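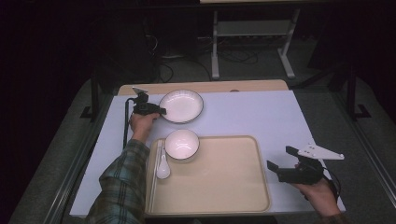

OK so I've been wanting to do a thread on this for weeks. Can a machine clear and set a table yet? People keep asking me at dinner, usually while I'm the one carrying the dishes.

Short version: kind of, slowly, and only if you let it pick the table. Long version below, get a snack.

First thing, everybody pictures the hard part as lifting. Lifting is fine! A plate weighs nothing to a motor. The trouble is the rim of a wide shallow plate. You get one thin edge to pinch and all the weight hangs off to one side. Squeeze too little and it droops, squeeze too hard and it pops out like a watermelon seed.

You and I cheat. We slide the plate to the table's edge, get fingers underneath, thumb on top, done. Two jaws don't have an underneath. So you pinch the rim with one and steady with the other, and if you try this yourself with a pair of kitchen tongs you will say some words.

(I did try it with kitchen tongs. Two pairs. My good plates stayed in the cabinet.)

Then chopsticks. Oh boy. Long, skinny, and they roll. A fork at least stays where you put it. A pair of chopsticks has to end up side by side and pointing the same way, and the second one loves to nudge the first one out of line.

Soup spoons, the ceramic kind, are sneaky too. Short fat handle, deep bowl, slick all over. My friend Reto Eberhard works on this stuff and he'd take a metal teaspoon any day of the week.

And a glossy bowl is a whole other headache, this time for the cameras. It throws the ceiling light right back at you, so the shiny patch can look like an edge or a hole. Matte dishes would make life easier but nobody's grandma owns matte dishes.

Somebody's going to ask about the Jasarix demo, the one with the full dinner service. I watched it. It's nice! I also watched the speed note in the corner. Setting one place took it longer than it takes me to do six, and I stop to eat olives.

What I do like is that the newer approach starts from people doing the chore by hand, holding the same kind of jaws the robot has. Your body already knows to tip the bowl a little before letting go. Try writing that down as a rule — I did, I got a page and a half and it was still wrong.

Reto's group went through 1,035 tries at laying out a single place with a tray. Same job, over and over. He says by the end he was dreaming about bowls.

Now the shop floor, which is a different story. My cousin's at Perrin, packing side, and they've had arms moving boxes for years. Same box, same spot, all shift. The arm doesn't care. Hand it a tray with a bowl, a spoon and chopsticks on it and you're back to square one.

So where would I put my money? Unloading a cafeteria rack where every dish is identical: soon, maybe very soon. My kitchen, with 36 mugs of which no two match: not this year.

I'd pay $800 for something that only did the silverware drawer, by the way. Wedwood, Darkeck, whoever's listening. Just the drawer. It can take all night.

Going to go do my dishes now. Replies are open, tell me which chore you'd hand over first. If you say folding fitted sheets I'm going to need you to be realistic.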